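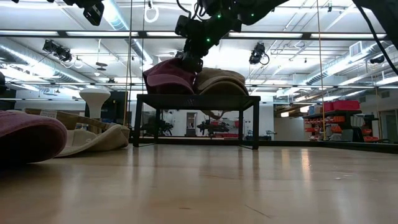 Maroon and beige cloth, folded, on a black table.

Corduroy is graded by its wales, the ridges counted across one inch of cloth. At Hindley, the Clurden mill cuts mostly 7-wale for trousers and a finer cloth for shirts. The pile is woven as floats, slit by circular knives, then brushed. 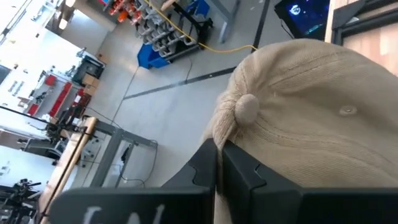
Brushing takes longest. Sarita Mittal, who runs the finishing room, allows 40 minutes a roll – more in July, when the air is damp. The mill finished 424 rolls last year.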